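Clundier handheld gripper kit – worth it for a small lab?

Posted June 29, 2018 by benchleft

We are looking at the Clundier kit for recording pick-and-place demonstrations by hand. It comes as a pair of grippers with a marker cube on each, plus a one-year license for the Pralero tracking software. The quote is 400 dollars for the license alone, hardware separate. Our work is mostly boxes, booklets and light packaging. Has anyone used it daily? I want to know how the tracking holds up and how long setup takes before a new person can record anything usable.

2 replies

edix_user48

We have had a pair since March. Setup took me 11 minutes the first time, most of it calibration. You hold each gripper still in front of the camera, turn it slowly, and wait for Pralero to accept the cube. If it refuses, check the lighting first. Glare on the printed faces gave us more trouble than anything else.
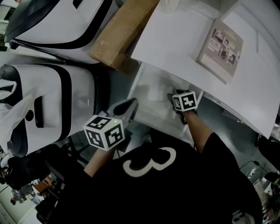 Tracking is good as long as at least one face of each cube stays in view. It drops out when you cross your arms or reach behind a tall carton. You can fill short gaps in the software, but anything longer than a second should be recorded again. Out of our last 62 recordings we threw away six, all for that reason.

Thin items are harder than boxes. Picking a booklet up off a flat surface takes practice, and the stock finger pads are too slick for glossy covers. We bought softer pads from Sachdeva and they fit without changes.

Two complaints. The manual covers an older version of the software, so half the menu names are wrong. And the grippers get heavy – plan on a break every half hour or the motions get sloppy.

I would buy it again, but ask for the license to start on the day the hardware arrives. Ours started on the order date and we lost three weeks of it.

torque_and_tape

Haven't used the Clundier. We have the Edix one and it's fine, costs more though. Support answered my email in 48 hours. Ask both companies for a loaner, Edix gave us one for two weeks.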